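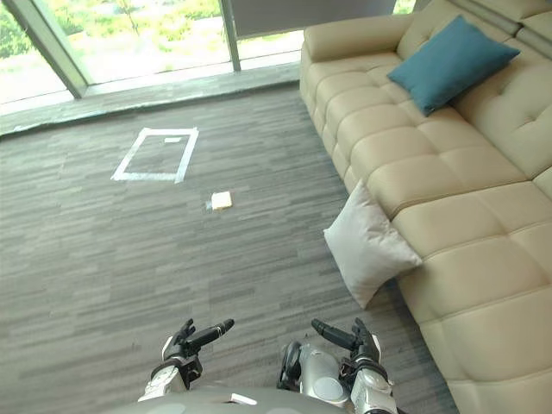
Cream leather sofa with a teal cushion, and a light gray one on the carpet

How to watch a royal wedding at home with friends from other countries
By Tomomi Kawaguchi
Jun 20, 2018

Last month many people asked me how we organized our evening for the wedding at Windsor. Another royal wedding will come in October, so I write the steps now.

1. Check the time first. The broadcast times are given in British time, and British clocks are still on summer time until late October. Write your local time in the invitation. Feng-yi Yu forgot this and came when the carriage ride was already finished.

2. Choose one broadcast. Some channels begin many hours before the service and talk mostly about hats. We start 30 minutes before the guests of honor arrive at the chapel. If the ceremony is in the night for you, record it and ask everyone to keep away from the news.

3. Print the order of service. The palace usually puts it on its website shortly before the day. It is very useful for guests who cannot follow sung English. Kam-wah Tseng marked the hymns in ours with a pencil.

4. Prepare cold food. Egg sandwiches, scones and fruit can stay on the table during the whole service. Make tea before the vows, or you will miss them in the kitchen.

5. Connect the guests who are far away. Oi-ling Tsang joined us by video call from Gredach. Her picture was a few seconds late, so please mute the call during the music.

6. Leave time after the balcony or the carriage. People like to stay and talk about the dress. Ours stayed until the second pot of tea was empty.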